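Bridurano Residents Ask Again: Where Are the Harbor Contract Papers?

Dec 21, 2018 — for immediate release

Okay, so I'm Siyabonga Xaba, I run the Open Files group here in Bridurano, and yes, I'm writing to the press again. Bear with me!

Back in June the town council voted to hand the harbor cleanup to a company called Kovon. Fine, somebody has to do it. But the bid papers were supposed to be open to the public, and when I went to the records desk to read them I was told they'd been sent over to the Muñoz inquiry. So I wrote to the inquiry, and they said the papers went back to the council. The council says it never got them. You see where this is going.

What we do have is a letter. It's 3 pages long, it came to us from a former clerk, and it says a second firm, Dretum, put in a lower offer and was never called in for a meeting. I'm not saying anybody took money. I'm saying I'd like to read the file (wouldn't you?), and so would the 1000 people who have signed our petition.

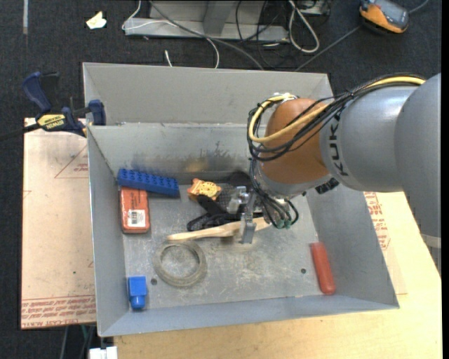 The mayor's office told me last week that the matter is "under review." It was under review in the summer too. I asked who is doing the reviewing and got a very polite email with no name at the bottom — I've kept it, and I'm happy to forward it to any reporter who wants a look.

We're asking for two things. Put the full bid file back on the public shelf, with both offers in it. And let the former clerk speak at the next open council session without the town lawyer cutting in every other minute, like what happened to me at the last one.

If neither happens, we'll file with the district court in the new year. We've got 200 pledges toward the filing fee already, and more keep coming in, so thank you, thank you to everyone who chipped in!

Reporters can have a copy of the letter, with the clerk's name blacked out, by writing to me through the Open Files group. I answer everything, though I'm slow in the mornings.

Siyabonga Xaba
Open Files Bridurano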